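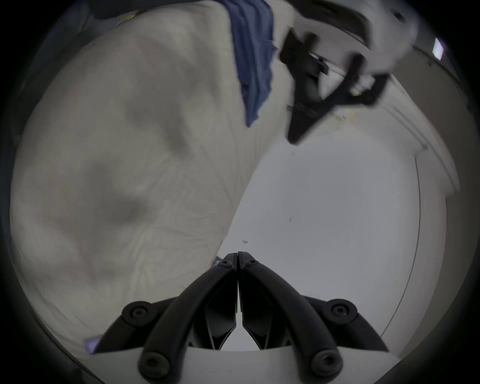
Folding on the bed: which of the usual tips are worth the bother

Every January the same advice comes round again. Buy a folding board, buy dividers for the drawers, stand your jumpers up like files in a cabinet and your whole life will improve. I've tried most of it by now and I remain unconvinced by a good half. What follows is what I still do, and what I've given up.

The bed is fine

You will read that clothes must be folded on a hard, flat table. I don't own a table I'd want to clear for the purpose, and I doubt you do either. A bed is the right height and big enough for a full load. The trouble is the duvet. If it's in a heap, anything you lay on it picks up the lumps and you end up folding the same sleeve twice. Push it to one side or pull it straight first – it doesn't need making properly, just a flat patch the width of a jumper.

Thirds, then stop

The standard method is sides in, then up from the bottom in thirds. It works on T-shirts, sweatshirts and most towels. Where I part company with the experts is the extra fold at the end, the one that is meant to make the thing stand up by itself. On thin cotton, perhaps. On anything fleecy you get a fat parcel that springs open the moment you let go of it.

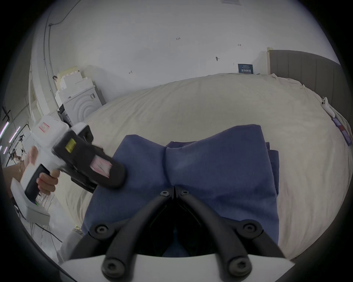

Page last changed: 12th January

Soft, fuzzy fabrics don't take a sharp crease and there's no point leaning on them. Each fold adds bulk, and after a few the layers start to slide about along the open side. If you pinch a folded piece up in the middle to move it, it will hump into a ridge and need patting down again. Slide a flat hand underneath and lift from there.

Dark colours need a word too. Navy shows every bit of white fluff, and white bedding is very good at supplying it. Imani Mussa wrote to tell me she turns her dark things inside out before folding. I tried it for a fortnight and all I got was fluff on the inside and the job of turning everything back again. A quick shake by the window does as much.

Folding boards

I had two on loan, the Fenen and the Alitz. Both give very even shirts. Both are also slower than hands once you've done 5 or so garments, and neither copes with a hood. The Fenen now lives behind the wardrobe.

Sprays

The Nigam crease spray promises a smooth finish without ironing. Plain water in an old spray bottle did the same on my pillowcases, and I could not tell the two apart afterwards. Keep any spray off things you mean to put straight in a drawer, or they'll smell musty by the weekend.

What about the duvet cover?

Floarea Lazăr asks whether there's a trick to getting the creases out of one. Take it out of the machine promptly, shake it hard and hang it by the long edge. I've seen much longer answers, most of them ending in something to buy.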